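Student Projects > Home and Living Studies > Reports
Last updated: 2024-03-16
Print this page | E-mail this page

Dish Rack Arrangement and Counter Use in Small Kitchens

Final report, submitted by Wayne Mellor
Department of Home and Living Studies, Bhardwaj College

Summary

This report examines how the arrangement of dishes in a countertop drying rack affects drying time, counter space and the likelihood of breakage in small shared kitchens. Observations were made in 12 student apartments in the Olau residence hall, and a set of comparison trials was carried out on a tabletop using a wire rack, plates, bowls and cups of ordinary household size. The results suggest that the order in which dishes are placed has a greater effect on usable space than the size of the rack. Recommendations for residents are given in the final section.

1. Background

The Olau apartments were renovated without dishwashers. Each kitchen has a single-basin sink and a short counter, and residents dry their dishes on a rack or on a towel beside the sink. In the residents' survey conducted by the housing office, the counter was named more often than any other part of the kitchen as a source of disagreement between roommates. Comments referred to racks left full for several days, bowls stacked inside one another while still wet, and plates left flat on the counter when the rack had no room for them.

The project was proposed in response to those comments. Its purpose was to determine whether simple changes in placement could reduce the problem without the purchase of new equipment.

2. Questions

The study addressed two questions:

Does the order of loading affect how many items a rack of fixed size will hold?

Do bowls dry more evenly when tilted on their edges or when placed upside down?

A third question, concerning the drying of cutlery, was included in the original proposal. It was withdrawn after the first week of March because the apartments used holders of very different kinds and no fair comparison could be made.

3. Method

3.1 Apartment visits

Each apartment was visited on two occasions, once in the morning and once after the evening meal. The contents and position of the rack were recorded on a sheet prepared for the purpose. Residents were asked not to tidy the counter before a visit. Nothing was moved by the investigator.

3.2 Tabletop trials

The trials used a stainless steel rack with upright tines along the top for plates and a basket below. A patterned tablecloth covered the table. It was chosen over a bare surface in order to protect the dishes.

In each trial a set of 16 items was washed, rinsed and loaded in one of 2 orders. In the first order, bowls and cups were placed in the basket before any plate was set between the tines. In the second order, plates were loaded first. Items that did not fit were laid on the cloth and recorded as overflow. Dishes were checked by hand at regular intervals and listed as dry only when no water could be felt on any surface, including the foot of the bowl.

3.3 Materials and cost

The rack was supplied by Cotolier at the student discount. The dishes were borrowed from the department kitchen and returned at the end of the project. No funds were requested beyond the standard allowance.

4. Results

4.1 Order of loading

Loading the bowls first produced less overflow in every trial. When plates were placed first, they tended to lean forward over the basket, and the space beneath them could no longer be reached easily. Bowls were then set wherever an opening remained, usually one inside another. When the bowls were loaded first, they could be stood along the front of the basket, with cups behind them, and the tines remained free for plates.

The same pattern was seen during the apartment visits. Residents who washed plates first generally loaded them first, and their racks were more often described on the record sheet as full when part of the basket was empty.

4.2 Position of bowls

Bowls tilted on their edges dried sooner than bowls placed upside down. The inverted bowls held a ring of water at the foot, and this had to be wiped away with a towel. Tilted bowls drained from the rim. They were, however, less stable, and a bowl with a narrow foot could slide when a neighboring item was removed. Contact with the end wires of the basket reduced this movement.

4.3 Plates on the counter

Plates left flat on cloth were the slowest items to dry. The underside remained damp long after the upper surface was dry, and the cloth beneath also became wet. In the apartments, a flat plate was frequently treated as a tray, and small objects were set on it or near it, so that it was not put away.

5. Limitations

The trials were carried out with one rack. Racks with plastic coating or a solid drain tray may give different results. Room temperature was noted but could not be controlled, and a window was opened during one afternoon session. Those readings have been kept in the record but were left out of the comparison. The apartment visits took place during the term only, and the conduct of residents during examinations may differ.

6. Recommendations

Residents are advised to wash and load bowls before plates, and to tilt bowls on their edges against the end of the basket. Cups should be placed behind the bowls. Plates should be stood between the tines and should not be left flat on the counter. The rack should be emptied before the next meal is prepared.

The housing office may wish to post these points beside the sink in each apartment. A draft notice has been submitted with this report.

7. Acknowledgments

The investigator thanks the residents of Olau for allowing access to their kitchens, and the staff of the department kitchen for the loan of dishes.
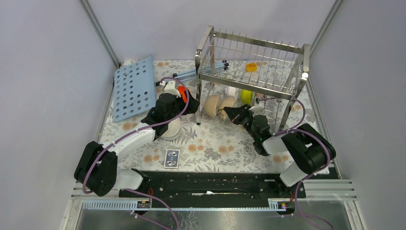

Figure 1. Wire rack with bowls tilted in the basket; plate lying flat on the cloth.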